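**Natalina Negri** · December 30, 2025

1/ I said I'd write up how the year of cooking dinner from the pantry first went, so I'm doing it now before I forget the details. Long thread, mute me if you need to.

2/ The rule was simple. Before buying anything for dinner, I had to use at least one thing already in the house. Fresh stuff like milk, eggs and greens didn't count.

3/ I kept a notebook. Out of the whole year I cooked 209 dinners at home under the rule. The rest were leftovers, eating out, or my sister feeding me.

4/ The first month was easy. I had a lot of lentils. I had so many lentils that I must have bought a bag every time I made a New Year's plan.

5/ Then came the hard part – things I bought for one recipe and never touched again. Tamarind paste. Rice flour. A jar of preserved lemons with two missing.

6/ Preserved lemon is good with almost anything plain. Chop the rind small and put it in chickpeas, tuna salad, or rice with butter. Rinse it first. I skipped that once and had to throw out a pot of rice.

7/ Tamarind went into a lentil soup that Zodwa Pretorius sent me back in spring. Onion, garlic, cumin, red lentils, a spoon of tamarind at the end. I've made it more than anything else this year.

8/ Rice flour I never figured out. I made pancakes with it and they tasted like chalk. If you have a use for it that isn't dessert, please reply.

9/ On money: my grocery bill was down $42 a month, averaged over the year. That's less than I hoped. Most of what I spend is on fruit, coffee and cheese, and the rule doesn't touch any of those.

10/ June was the worst month. It was too hot to boil beans and I ate a lot of crackers. Next summer I'm going to cook beans late in the evening and freeze them flat in bags.

11/ Freezing flat was Elisa Monti's tip. Two cups to a bag, press it down, stack them once they're solid. They thaw in a bowl of warm water while you chop an onion.

12/ Labels matter more than the container. I used masking tape and a marker. Write what it is and the month. I thought I would remember which bag was black beans and which was chili. I did not.

13/ The other thing that worked was keeping food where I can see it. I moved grains and pasta to the front of the shelf and pushed baking things to the back. Clear containers help, but old jars are fine.

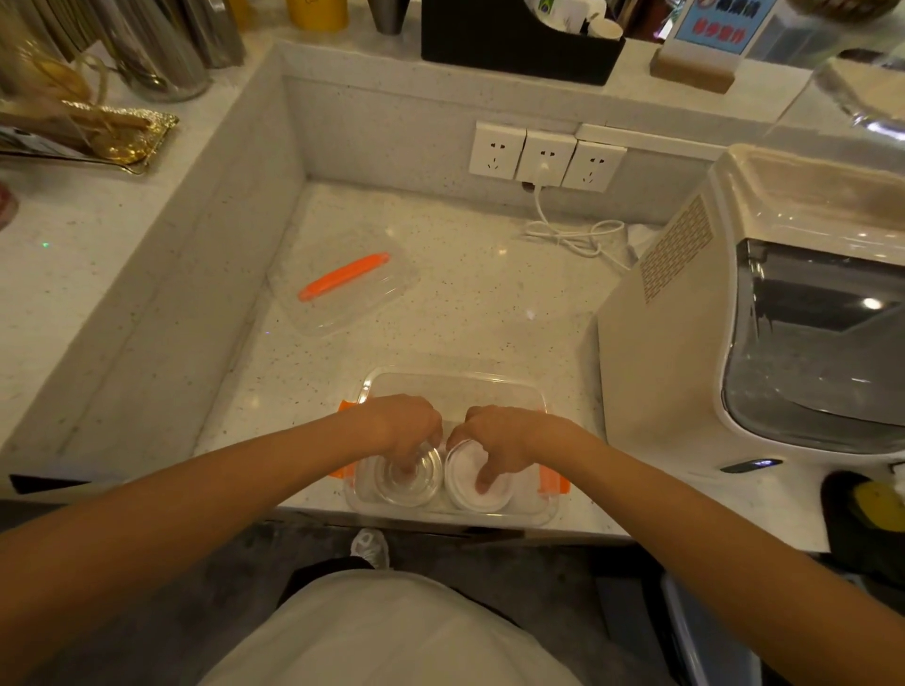
14/ I also stopped buying backups. If there's one open bag of rice, that's the rice. I ran out twice all year, and both times I made potatoes.

15/ Benedetta Gatti asked if I threw out less food. Yes for dry goods, no for produce. I still lose half a bunch of cilantro every single time – even in a glass of water with a bag over it.

16/ Next year I'm keeping the rule for weeknights only. Weekends I want to cook from the bookstore pile.

17/ Soup amounts, for the people asking: 1 cup red lentils, 4 cups water, 1 onion, 3 cloves garlic, 2 tsp cumin, 1 tbsp tamarind paste. Salt at the end. It takes half an hour.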